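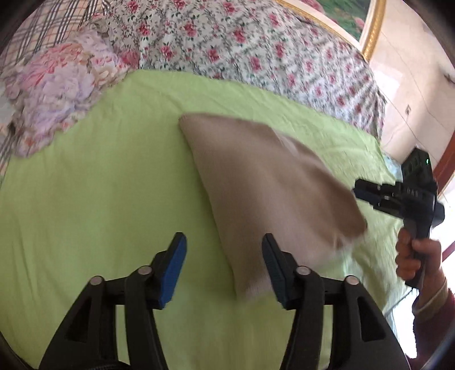

Folding of knitwear

Folding of knitwear is the household practice of laying a knitted garment flat and turning its parts inwards, so that it can be kept in a drawer, on a shelf or in a box. It is usually treated apart from the folding of shirts and other woven clothes. Knitted fabric is made of loops and stretches easily, and for this reason a heavy jumper or cardigan is in many homes folded and not hung.

Surface

Any flat place larger than the garment with its sleeves spread out can be used. A table is the most common choice in laundries and shops. At home the bed is often preferred, for it is wide and soft and stands near the wardrobe. The knitwear is laid on the sheet, and the quilt and pillows are moved to the head or the far side.

A bed has also disadvantages. The mattress gives way under the hand, so it is difficult to press a sharp fold, and a wrinkled sheet can move together with the garment. Household manuals therefore advise to pull the sheet tight before the work begins. A sheet of one plain colour makes it easier to see the outline of a beige or brown garment than a sheet with flowers or checks.

Common methods

In the rectangular fold the garment is laid with its front down. One side is turned towards the middle and the sleeve is laid back along the body, then the same is done with the other side. The lower edge is brought up to the shoulders, once for a short garment and twice for a long one.

In the half fold, the garment is first folded along its length so that one sleeve lies over the other. The sleeves are then turned across the body. This method is quicker, but it leaves a line down the middle of the front, and it is less used for fine knits.

Rolling begins as the rectangular fold and ends with a roll from the hem to the neck. It is mostly used in suitcases.

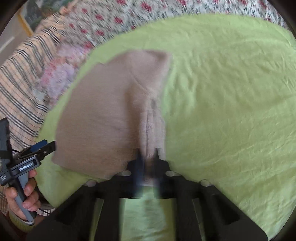

Edges and bands

The edges need more attention than the body. A front band, a cuff or a hem is often made in another stitch than the rest and has its own thickness, and it tends to curl or to bunch when the garment is moved. If it is folded in this state, the curl remains and the pile will not lie flat. The usual remedy is to take the edge near its lower end, lift it a little from the surface and lay it down again in a straight line. Pulling hard along the edge should be avoided, as it can make the band longer than the side to which it is sewn.

Cardigans are normally closed before folding. When they are kept open, one front is laid over the other so that the bands do not cross.

Regional and written sources

The subject has a small place in the teaching of domestic work. The booklet by Bergþóra Damgaard, used for many years in evening courses at Rosdale, gives it 9 of its 267 pages and recommends the rectangular fold for all wool. Eyvindur Hjaltested, who wrote later, criticised this as too strict and allowed rolling for thin cotton knits. Delali Mensah described both positions in her course notes and added a separate part on children's clothes, where the garment is so small that the hem is turned up only once.

Storage

Folded knitwear is kept lying in low piles or standing on its edge in a drawer. In a pile the heaviest pieces are placed at the bottom. Standing storage shows every garment at the same time, but it demands that all pieces are folded to the same height. Wool is commonly washed and aired before it is put away for the summer, and many households take the winter pieces out again in September.

See also

Airing of wool
Bed linen
Drawer dividers
Ironing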